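Care of Wooden Worktops and Table Surfaces
Household Guidance, Jodberg Residents' Association
Revised April 2025

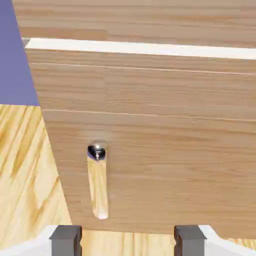 Shireen Coetzee writes that she oiled her kitchen table in March and that it remained tacky for days afterwards, and asks whether the oil should be removed or left to harden. Residents raise this question more than any other, and the usual cause is an excess of oil left standing on the surface. A tacky table should be wiped firmly with a cloth dampened with white spirit, left overnight with a window open, and buffed the next day. Further oil should not be applied until the surface feels dry to the hand.

Routine cleaning

Wooden surfaces should be wiped with a well-wrung cloth and a little washing-up liquid, working along the grain, and dried at once with a clean towel. Scouring pads, bleach and steam cleaners are not suitable. Crumbs that collect in joints or grooves may be lifted out with a dry, soft toothbrush before any water is used.

Oiling

An oiled surface is due for attention when drops of water no longer bead on it. Residents should confirm that the surface is in fact oiled, as varnished and lacquered tops will not absorb oil and must be treated according to the maker's instructions.

Clear the surface, clean it and allow it to dry fully. Apply a food-safe oil sparingly with a lint-free cloth. After 20 minutes, wipe away everything that has not soaked in. Two thin coats on separate days give a better result than a single heavy one.

Cloths used for oiling can heat up and catch fire if they are left in a heap. They must be laid flat outdoors to dry, or soaked in water, before disposal.

Marks and stains

White rings left by cups often fade without treatment. Where they persist on an oiled top, rub lightly along the grain with 200-grit paper, brush off the dust and re-oil the area. Veneered surfaces should not be sanded.

Black marks are commonly caused by wet tins or iron pans. Lemon juice may be left on the mark for 3 minutes and then rinsed off thoroughly. A hidden corner should be tested first, as some timbers lighten noticeably.

Grease spots may be covered with bicarbonate of soda overnight and brushed clean in the morning.

Prevention

Trivets should be used beneath hot dishes, and potted plants should stand on a glazed saucer. Tables placed near a radiator or a sunny window benefit from being turned at intervals so that the colour changes evenly.

Enquiries about worktops in association properties should be addressed in writing to Sipho Nkosi at the Rampersad Street office.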